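International student housing and arrival check - Flultonberg campus, January intake

1. Arrival desk open when flights land.
Partly met. The sign says 4 p.m. close. The Tiwari shuttle brings students in well after that, and I couldn't find anyone who would say who meets it.

2. Residence smoke alarms tested, with a record.
Met on paper. The log shows 200 rooms ticked. The building plan shows 199. I'd like to know which room got tested without existing.

3. Emergency instructions in plain English.
Not met. The card behind each door still uses "muster" and "egress". Someone eight weeks into an English program shouldn't need a dictionary in a fire. 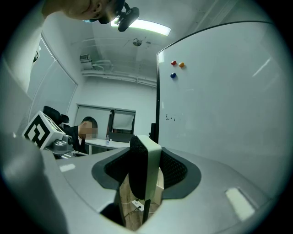
Do students have to buy their own contents insurance?
The residence contract says it's optional, but the handbook says it's required. Until the two agree, treat it as optional and keep any receipt.

4. After-hours phone line answered.
Not met. Four calls, two picked up. The provider, Nulurard, counts voicemail as an answer. I don't.

5. Health cover explained before classes start.
Partly met. There is a slide deck, and attendance was taken - whether anybody understood the waiting period is another matter. 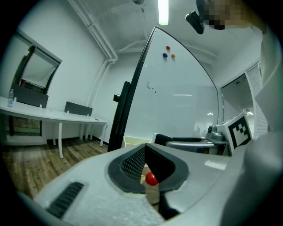 6. Fees shown in full.
Not met. The residence deposit is listed as $1,919 on one page and "to be confirmed" on the next. Dreltov handles the billing and says the web page isn't theirs.

7. Exit routes clear.
Met on the day. Bikes were chained to the east stair rail at the previous check, so recheck without notice.

Items 3, 4 and 6 stay open. Send photos of the new door cards once they're up, not the artwork.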